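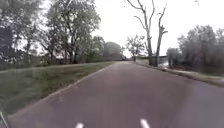
Manuals > Droltance path carrier > Operator guide > Section 5: Errand runs on shared paths

Search this manual Go Clear

Section 5. Errand runs on shared paths

Read this section before you send the Droltance out on its first errand. It covers trips along a paved path between a home and a pickup point, such as a store counter or a parcel locker. Indoor carrying is in Section 4. Yard work is not covered because the Droltance does not do any.

5.1 What the carrier can do by itself

Fetching things is one of the few household chores that a machine can take over for long stretches, and the reason is mostly the ground. A paved path with a curb on each side asks little of a walking machine. The carrier follows the curb line, keeps to the right, slows for people and stops when it is unsure.

The chore has two ends, though, and the ends are harder than the middle. As of this release, the carrier can:

- walk a saved route on asphalt, concrete or firm packed gravel
- carry a closed load box of up to 5 kg
- pass a person walking in either direction
- wait at a marked handover point for up to 40 minutes

It cannot:

- open a door or a gate that has a latch
- pick up a bag from a counter or a step
- tell whether the order in the box is the right one
- cross a road without an operator watching

If your route includes any item on the second list, someone has to be there to do that part. Plan for this first. Most of the disappointed calls we get come from owners who expected a full grocery run and got a very steady walk with a locked box on top.

5.2 Before you start

You will need the carrier at full charge, the load box, the hand remote and a phone with the Estetitz app. Allow one morning for set-up. Pick a dry day with even light if you have the choice. Strong low sun throws tree shadows across the path, and the carrier may save a shadow edge as if it were a curb.

Walk the route yourself without the carrier. Look for:

- places where the curb is missing or lower than 2 cm
- loose gravel or leaf litter that has spread onto the pavement
- branches hanging lower than the top of the load box
- bridge joints, drain covers and raised roots
- painted markings that are worn or broken up

Write down what you find. You will enter these as slow zones in step 7.

Note: Check local rules before using a public path. Some towns allow small carriers on shared paths only at certain hours, and some do not allow them at all.

5.3 Saving a route

1. Set the carrier on the pavement at the start of the route, facing the direction of travel. All four feet must be on the same surface.

2. Lock the load box with nothing in it. The first walk is always done without a load.

3. Turn the carrier on and wait for the steady green light. If the light blinks, the carrier has not found its position. Move it away from thick tree cover and try again.

4. In the app, choose Routes, then New, then Lead.

5. Hold the remote and walk behind the carrier, a few steps to one side. Steer it down the right half of the path. Do not hug the curb. Leave the width of the carrier between its feet and the edge.

6. Keep to an even pace. On long straight sections it is tempting to speed up, but the carrier saves less detail when it moves fast, and the view close to its feet is the first thing to blur. A slow walking pace gives the best result.

7. At each trouble spot from your list, press Mark on the remote. The app adds a slow zone that runs from two meters before the spot to two meters past it.

8. At the pickup point, press Handover. The carrier sits down and saves the spot.

9. Lead the carrier home the same way. The return leg is saved as its own route. Do not skip it. Paths look different from the other direction, and the carrier cannot work out the way back from the outbound walk.

10. Wait for Route Saved before you turn off the power.

CAUTION: Do not lead the carrier onto a grass verge or slope, even to let someone pass. Stop on the pavement and let the person go around. Grass hides holes and stones, and a loaded carrier that falls on a slope can roll.

5.4 The first three runs

Walk with the carrier on its first three runs. Keep the remote in your hand, with your thumb near Stop.

1. Run one: no load.

2. Run two: load box at half weight. Use something that will not break or spill.

3. Run three: full load, at the time of day you plan to use.

On each run, watch how the carrier deals with people. It sees a walking adult early on a straight, open path, slows down, and moves over. It is less sure about a person who is standing still near the edge. At a distance it may treat that person as a post until they move. It still stops in time, but it can stop closer than people like. If this happens often on your route, set Passing Distance to Wide.

Note: Children and dogs tend to come up to the carrier. It will sit down and stay down while anyone is within arm's reach. The wait is counted as part of the trip time in the app.

5.5 How well it works

Babar Abbasi and Lalit Tyagi ran our path trials in Trarndale in August. They logged 526 errand trips on paved paths. The walking part gave them little trouble. Nearly every call for help came at the handover point: a closed gate, a bag set down beside the carrier instead of in the box, or a lid left open so the carrier would not leave.

We changed two things after the trials. The carrier now plays a short tone when the lid is open, and the app sends you a message after the tone has played twice. Neither change lets the machine close the lid – a person still does that.

If your household has someone at home to unload, and a store willing to fill the box, the carrier will save you the walk. If not, it is fair to wait for a later model.

5.6 Common problems

Carrier stops on a clear path. Check for a dark patch, a worn marking or a change in the pavement color. Lead that stretch again in the same light and save it over the old one.

Carrier drifts toward the middle. The curb is hidden, most often by leaves or long grass. Clear it if it is yours to clear, or add a slow zone.

Carrier will not leave the handover point. Close the lid until it clicks. If the light stays amber, the load is over the limit.

Route will not load. The path has changed too much since it was saved. Trimmed bushes or a fallen tree can cause this. Delete the route and start again from 5.3.

For all other faults, see Section 9 or contact Sisodia Service, Monday through Friday. Have the serial number ready. It is on the underside of the body, behind the left front leg.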